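Jinerow Community Boards > Home & Household > Cleaning

Thread: Carpet powder before vacuuming, does it do anything at all?

bcharbonneau
My sister swears by shaking baking soda over the carpet, waiting, then vacuuming. I did it on half of the den for 14 weeks and left the other half alone. Same vacuum, same dog. I can't smell a difference and neither can my wife, who didn't know which half was which. Am I doing it wrong or is this one of those things people repeat because their mother did it?

lise_l
You have to leave it overnight. Twenty minutes does nothing.

bcharbonneau
I left it overnight. Twice I left it a whole weekend.

Marinescu_S
It works for me and has for years. We had a cat with kidney trouble and the hall carpet would have been finished without it. I don't need a study.

gsandhu
Silviu, with respect, you also had that carpet shampooed every spring, you posted about it. How do you know which one did the job?

Marinescu_S
Because I could smell it before and not after. The shampoo guy came in spring. The cat was sick in September.

gsandhu
Fair enough on the timing. I'd still want to know what the smell does after a few days if you only open the windows. Most of these tricks get tried right when somebody is fed up enough to also air the place out, wash the curtains and move the litter box.

lise_l
Baking soda is cheap though. What's the harm?

zmarchand
The harm is your vacuum. It's fine powder, it goes straight into the filter. I fixed vacuums at the shop in Clolley for a while and the powder people were our best customers. Motors packed with it. Check your manual, plenty of them say not to.

Marinescu_S
Mine is 23 years old and still running.

zmarchand
Bagged, I bet. Bagless ones handle it a lot worse.

Marinescu_S
Yes, bagged.

bcharbonneau
Mine's bagless, so that's one more strike. Does anybody have an opinion on the scented stuff from Vincze? $2 more than plain and the label says it "lifts deep odors." I notice it doesn't say out of what.

gsandhu
It's perfume. You'd be covering up dog with lavender and then you have lavender dog.

lise_l
I like lavender dog.

zmarchand
What I tell people with dark commercial carpet is skip powder altogether. It shows white in the low pile and you'll be chasing it for a month.
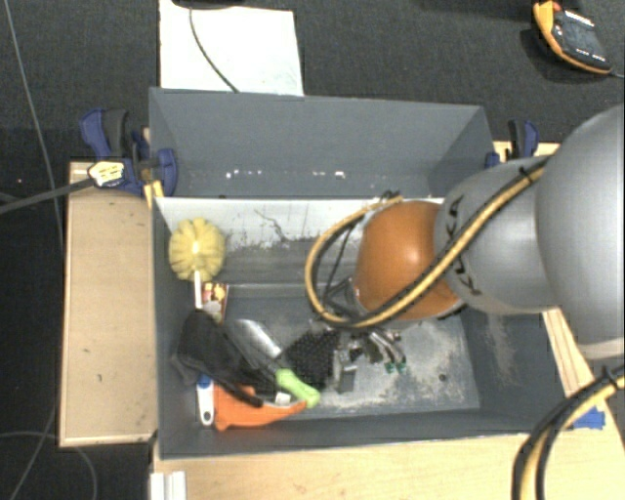
Ghislain wonders whether the dark color is really the problem, and says he has had plain soda on beige carpet dry into a crust along the baseboard that took a butter knife to get out.

zmarchand
Then the carpet was damp. Dry powder on dry carpet doesn't crust.

gsandhu
It was Wendcombe in the summer, everything was damp. Which is sort of my point, the instructions always assume a house none of us live in.

bcharbonneau
OK, I'm stopping the powder on both halves and washing the dog bed more often. If the den stinks in a month I'll come back and say so.

Marinescu_S
It will stink.

lise_l
Overnight AND work it in with a brush. Did you use a brush?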